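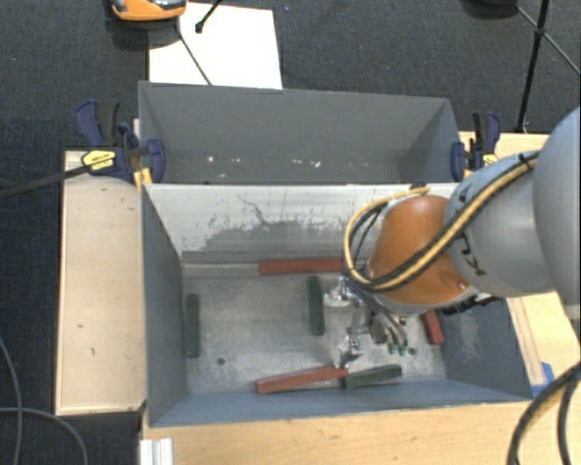

Ticket 598: storage bins, red and green blocks, sorting bench
Opened by: Noeline Pomare
Status: open, waiting on supplier

Print this page | E-mail this page

Hello all, I'm raising this one again as the old ticket (301) was closed before we had got to the bottom of it, and I'd sooner have everything in one place. The trouble is with the Skindthorpe blocks and the grey bins they live in. The long blocks won't settle in a tidy row, whatever we do with them. With just three red and three green in the front bin you still get one propped up near the right-hand wall while the others lie every which way on the floor, and then the next tray down the line won't accept them without somebody straightening them first. It isn't a disaster by any means, but it does eat into the morning, and I know it's been getting on people's nerves.

What I've tried so far

First of all I gave the front bin a good clean. The floor of it is scuffed and has those pale worn patches, and I had a notion the blocks were catching on them. I used the Tennant cleaner from the cupboard, a soft cloth and plenty of patience, then dried it off and left it over lunch. The patches are still there (they're wear, bless them, and no amount of rubbing was going to shift them), and the blocks behaved just as badly afterwards.

Next I swapped the front bin with the one behind it. I did 23 fills with it and wrote them all down in the blue notebook. Nine came out neat enough to send on and the rest wanted straightening. The old front bin gave me eight out of 23 last month, so I don't think we can blame the bin!

Then I tried a liner, a rubbery mat from Uten cut down to size. It was lovely and quiet, I must say, and much kinder on the ears, but the blocks gripped it and stood up at odd angles even more than before. I've taken it out again and rolled it up on the top shelf in case anybody has a use for it.

Reply from Plidach stores, 10.40 am
Hi Noeline, thanks for such a thorough write-up. Could you check whether the blocks are all the same length? We had a batch in March that came in slightly over.

Noeline Pomare, 2.15 pm
Good thought, thank you. I've measured every block in the cupboard against the steel rule, all 70 of them, which took me through two cups of tea. The greens match each other perfectly. Four of the reds are a hair longer, so I've put a dot of pencil on the ends and set them aside in a shoebox. I'll run the next lot without them and add the results here.

In the meantime, could stores ask Skindthorpe whether they do a narrower bin, or a divider that drops into ours? I'd be happy with either. Please leave the ticket open until I've had a proper go with the short reds.

We use cookies to remember your settings on this site. Accept | Manage choices

Contact the helpdesk | Copyright Plidach | Back to top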